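机器能不能干活了，先把话说死：简单的能，杂的不能。收拾一张桌子，属于杂的。

七月写的，赶时间，错字见谅。

起因是跟 Catherine Jardine 吵了一架。也不算吵，她在 Irora 做仓储，觉得我太悲观。她的原话：“分拣线上早就没人了，你还在纠结一张桌子？”我说对，就纠结桌子。分拣线是人给机器修好的路，桌子不是。桌子是人过日子过出来的。

## 先说已经会的

不想装作什么都不行。扫地机，行。洗碗机，几十年了，行，只是大家不管它叫机器人。车间里定点上下料，行，而且比人稳。同一个箱子从同一个位置搬到另一个位置，一天搬 200 次，第 200 次和第一次一样。人做不到，人到下午就开始走神，我自己干过，知道。

码垛，行。拧螺丝，位置固定就行。贴标签，行。

共同点很明显：东西是硬的，位置是定的，出了错有人按停。Bellenari 那家做卫浴配件的小厂，我进去看过一次，4 台机械臂，围栏围着，地上画线。干得漂亮。可是厂长 Jeanie Paterson 带我走到包装台那边，全是人。为什么？她说客户今天要加张卡片，明天要换个袋子，后天说明书改版折法变了。“教人，我说一句话。教机器，我得打电话等人来。”

这句话我记到现在。等人来。

她还算过帐。换一次袋子，工人适应要 7 分钟，机器那边停线、改程序、试跑，最快一次也停了 45 分钟。一周换好几回袋子，你自己乘。当然她这是小厂的算法，大厂一个袋子用一年，结论就反过来了。所以别拿大厂的案例来说服小厂，也别拿小厂的案例来说服家庭主妇，三回事。

## 再说桌子

我说的桌子是这种：有人正坐着用，电脑开着，格子盒里放着卡片，外面还散着两张，插线板斜在一边，线从桌沿垂到地上。谁的办公室没有这么一张。

让一个人去收，他不会先想“这是什么物体”。他先想的是：哪些能动。电脑不能动，有人在打字。灰色那个小盒子看着像充电宝或者随身路由器，动之前得问一句，万一正连着呢。卡片应该可以放回格子里，可是哪张放哪格？随便放还是有讲究？没写。问一句也就三秒钟。

机器难就难在这一问。不问，它会收错；什么都问，那还不如我自己收。

然后是线。线最烦。白的黑的，绕过纸盒，挂在桌边。刚性的东西你看见它在哪，它就在哪，线不是，你拉这头那头跟着跑，顺便带倒个杯子。做抓取的朋友喜欢演示抓苹果、抓方块，很少演示把一团白线从地毯上捡起来，理顺，卷好。不是没人试过，是视频剪出来不好看。

还有手。手指粗一点，捏薄卡片就是个事。卡片平贴在桌面上，人用指甲一抠，或者推到桌边再捏，想都不想。圆头的机器手指没有指甲。可以加，可以装薄片，可以上吸盘，都有人做，可装了薄片的手去端碗又不顺手了。一只手什么都干，人这只手实在是占了大便宜。 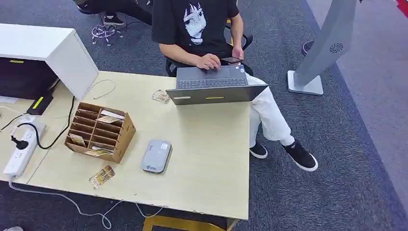
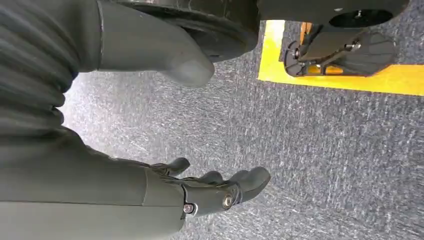 ## “再过两年就好了”

这话我听了不止两年。

Catherine 的论据是模型进步快，看得懂的东西越来越多。我承认。认出“这是一张卡片”，现在真不算难题。给它一句话“把卡片收进盒子”，多试几次，大概也能收进去几张。这一步放在从前想都不敢想，我不抬杠。

但家务不是一次收进去几张。家务是每天。是收完没有一张折角，没有把插头碰松，没有在人家打字的时候把胳膊伸到屏幕前头。十次成九次，演示够用了，视频可以发了。放到家里，等于每十天给我惹一次祸。我家那只猫成功率都比这个高。

车间反而宽容一些。错了有废品箱，有质检，有围栏，损失算得出来，摊进成本里就行。家里没有废品箱。摔了我妈的杯子，你怎么摊？

所以我一直觉得顺序搞反了。大家都爱说机器人“进家庭”，听着热闹，其实家庭是最难的一关，乱，软，窄，还有人和小孩走来走去，地毯和地板中间还有一道坎。轮子过坎要减速，胳膊伸着的时候更要减速，一减速就慢，一慢人就急，一急就自己动手了。最后那台机器站在墙角充电。

## 慢，算不算干活

Cassim 的几个年轻人跟我讲，慢没关系，夜里干嘛，人睡了它慢慢收。

有点道理。我想了好几天。夜里收桌子，没人可问，回到前面那个问题：能动的和不能动的怎么分。他们的办法是不确定就不碰，留到早上，列个单子。行吧。这个我觉得是目前听到最老实的方案。哪怕它一晚上只把确定是垃圾的拿走，把杯子送到水槽边，我都愿意付钱。不用叠衣服，不用炒菜，别跟我演那些。

可惜没人愿意卖这个。“本产品只会拿走杯子”，发布会怎么开。

Irkeck 有个养老院倒是想买，要求低得惊人：地上掉了东西，捡起来。就这一条。老人弯不下腰，护工一天捡到腰疼。捡笔，捡遥控器，捡拖鞋。我觉得这才叫需求。地面是平的，东西不多，慢也没人催，捡错了顶多再放回去。要是让我押注，我押地面，不押桌面。一只手能稳稳够到地毯上面，张开，合上，抬起来，再放到人手边，这套动作比叠衬衫有用得多，叠衬衫我自己会。

当然捡拖鞋也有坑，拖鞋里可能有脚。这句不是玩笑，真得考虑。

## 那到底能不能

车间：能，挑活。定点的、硬的、重复的，别犹豫，上。包装、换线、理线束，再等等，先把人留好，别急着裁，裁了你还得请回来，请回来更贵，Jeanie 那边已经吃过这个亏。

家里：不能，除非你把“家务”拆得很碎，碎到一件一件拿出来，都不好意思叫家务。捡东西，送杯子，倒垃圾桶（桶得是它认识的桶）。这些我觉得快了。收一张有人在用的桌子，没那么快，我不给年份，给过一次，被人截图了。

Catherine 看完初稿回了我四个字：“你等着吧。”

等着呢。桌子也还没收。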